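Handheld gripper drops shiny fabric halfway through a fold - pads, spring or me?

Asked in: Robotics and automation > Grippers and end effectors

I look after a pair of hand-held two-jaw grippers at a small outfit in Fitdale. They're the kind you hold yourself while you work, so the jaws learn from your hands instead of the other way round. Most days we fold things. I have a degree, and I fold things.

The left unit is fine. The right one has started letting go of anything with a sheen to it. Cotton tea towels, no trouble. A satiny floral number with a lining in it, and the jaw closes, looks confident, lifts a few centimetres and comes up with nothing. Out of 25 tries with the right unit I got 20 clean lifts on cotton and so few on the shiny stuff that I stopped writing them down.

What I've done so far:

Wiped both rubber fingertip pads with isopropyl. Better for an afternoon, then back to its old ways.

Swapped the pads left unit to right. The fault stayed with the right unit, mostly.

Checked the trigger travel. It feels the same as the other one, but so does everything after four hours.

Recalibrated the opening width using the Mathew utility. It reports 89 mm open on the left and the same on the right, so according to the software there is no problem and I should go home.

The pads came from Ciltard, if that matters, and were fitted in July. Is this worn rubber, a tired return spring, or is it my technique? I'd like to know before I order parts, as the last order went to Pesville and stayed there.

- Lwazi Pretorius, September 18, 2022

3 answers

Answer 1 (accepted)

You've swapped the pads and the fault didn't move with them, so stop blaming the rubber for the minute. I'd look at the hinge pins.

With a two-jaw unit like yours, the jaws can read the same width when open and still not meet properly when shut. If one pin has a bit of slop, that jaw rolls outward under load and the pads touch at the heel only. Cotton is thick and grabby and forgives this. Shiny fabric doesn't, it just slides out the front.

Quick check, no tools. Close the jaws on a strip of ordinary printer paper, tips only, and pull. Then do it again at the middle of the pad and again at the heel. On a healthy unit all three grip about as well as each other. If the tip lets go and the heel hangs on, you've found it.

To fix it:

Take the pads off first. I know. Everyone leaves them on and everyone gets grease on them.

Support the hub on something with a hole in it and push the pin out from the side without the clip. If it falls out by itself, that's your diagnosis.

Clean the bore with a dry swab. Look for an oval hole. If it's still round, a new pin is all you need. If it's oval, you need the jaw as well, and I'm sorry about your budget.

Put it back together with the thinnest smear of dry lube you can manage. Wet grease travels, and it travels to the pads.

Run the zero again with the jaws closed. The open figure only tells you how wide it opens, and you don't pick anything up with it open.

We had a unit here do exactly this after 52 days of steady use. Pin was a few dollars. The postage was more than the pin.

Answer 2

have you tried gripping harder

Answer 3

Answer 1 is right about the pins, but I'd add two things from the fabric side, having lost most of a winter to satin.

First, the pads do glaze. Rubber that spends its life on cloth picks up fabric softener and hand cream and whatever else, and it polishes up until you can see the light on it. Isopropyl takes the film off and leaves the glaze behind, so your afternoon of improvement sounds about right. A light rub with a fine abrasive sponge, across the pad and never along it, brings the tooth back. Do both pads on both units at the same sitting or you'll be back here asking why the left one's gone strange.

Second, pick your spot. On a lined garment don't go for the outer layer in the flat part, where there's nothing to get hold of. Go for a ruffle, a seam, or anywhere it has bunched up, and come in low with the jaws open wide so each pad ends up on its own side of the bunch. Then close slowly. If you snap it shut you squeeze the cloth out like a watermelon seed.

And test on the item that fails. I've watched people spend a whole day proving their gripper can pick up a tea towel.

Comment from Lwazi Pretorius (original poster)

Did the paper test. Tip lets go straight away, heel hangs on like a tick. Pin came out when I looked at it. Bore is round as far as I can tell, so I've ordered two pins and given them a different delivery address.

I've done the sponge business on all four pads in the meantime, and I'm going back to the pink floral thing for practice, low and wide as advised. Answer 2, I did try gripping harder. My wrist sends its regards.

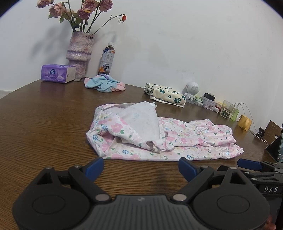
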